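Does Line Drying Make Cotton Bedding Last Longer? Project Report

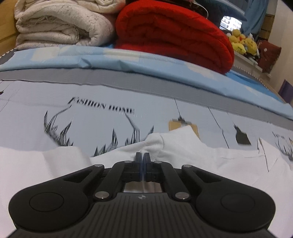
Our question was how much lint cotton bedding loses in a tumble dryer compared to a clothesline. Lint is fiber, so lost lint means the fabric is getting thinner. We picked this topic in July when the dryer in the Sotomayor dorm broke and everybody had to use the line out back.

Method
We bought 3 sets of plain white cotton pillowcases from Uvley, all the same size. One set went in the dryer on high, one in the dryer on low, one on the line. Same detergent (Mestix powder), same washer, cold cycle. We emptied the lint screen after every load and weighed what was in it on the kitchen scale from the chem lab. For the line set we used a lint roller and weighed the sheets before and after. Not a perfect match, see Problems.

Results
High heat was worst. 428 mg of lint total from that set by the last load. Low heat came out at 300 mg. Line dried was 93 mg, but again thats the roller and not a screen.

The high heat set also shrank, mostly in length. Line set kept its size but felt stiff. Two of us liked the stiff ones better, one really didn't. Wrinkles were bad on the line set unless you shook them out hard first. Taking the high heat set out right away helped with wrinkles, leaving it in the drum overnight made creases that stayed in.

Problems
- Scale only reads to 1 mg and it drifts.
- Line was outside so pollen and dust got on the cloth. Some of the 93 is probably pollen.
- Missed one load of the low set, somebody else's socks were in there. Threw that number out.
- We wanted to do a strength test with strips but ran out of time before the lab closed.

What we would change
Use an indoor line. Use more pillowcases per set. Do the strip test FIRST. Also try a wool dryer ball, the Jatidance ones are cheap and people keep saying they help, we have no idea if they do.

Costs
Pillowcases and detergent came out of the class budget. Lint roller refills we paid for ourselfs. Receipts are stapled to the back of the printed copy.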